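Home | Forums | Supplements | Vitamins & Minerals | Log in

Magnesium at night or in the morning?

sbacklund
I started taking magnesium glycinate in March for leg cramps. The bottle is from Talard and the serving is 2 capsules. The label says "take daily with food" and nothing about time of day. I've been taking both after breakfast. The cramps come at night, so I'm wondering if I should move it to dinner. I'm 61, no kidney trouble, and the only prescription I have is a thyroid pill.
Sølve Backlund

porchlight27
Dinner. I took mine in the morning for a year and felt nothing. Moved it to the evening meal and I sleep better. Cramps are down to one or two a month.

Marn_K
The time of day doesn't matter much for magnesium. It builds up over weeks. What matters is the thyroid pill. You're supposed to keep magnesium at least four hours away from it or you won't absorb the thyroid pill properly. What time do you take that?

sbacklund
Thyroid pill at 6, breakfast at 7:30. The pharmacist told me to wait before eating but didn't say anything about magnesium. I didn't mention it to her either.

Marn_K
Then you have it too close. Move it to dinner for that reason and call her anyway. Ask if they want to recheck your levels.

oldferry
I don't agree that it builds up and the timing is nothing. If I take mine at lunch I get cramps at 3 in the morning, and if I take it at 9 pm I don't. I've tried it both ways more than once.

Marn_K
Could be, but night cramps come and go on their own. The studies I've read on magnesium for cramps in older people didn't show much over a sugar pill. I'm not telling you to stop.

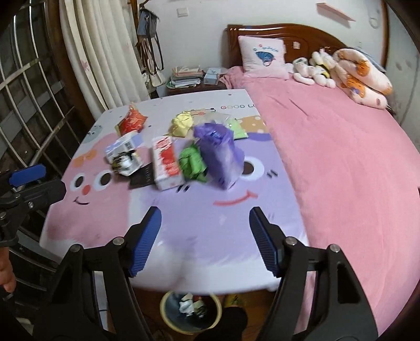

Last edited by Marn_K on 2nd May

oldferry
I've read those too. They mostly used oxide, and plenty of people say oxide is poorly absorbed. I use the Clivent citrate powder, a level scoop in water. It does loosen the stomach if you go over.

porchlight27
Same here with citrate. Glycinate is easier on me. It costs more. I paid $27 for the last bottle and it goes fast.

tessaw
Check if the number on the front is the magnesium itself or the whole compound. I had one where the front gave the big number and the back panel gave a much smaller one. The back panel is the one to go by.

sbacklund
Just looked. The back says 200 mg elemental for the two capsules, so that part is fine.

I called the pharmacy. She said the same thing as Marn, four hours apart, and she's leaving a note for my doctor about a blood test. I'll take the capsules with dinner starting tonight. I'll post again when I've finished the bottle.

oldferry
Good. Stretch your calves before bed too.

Replies: 11 | Views: 279 | Share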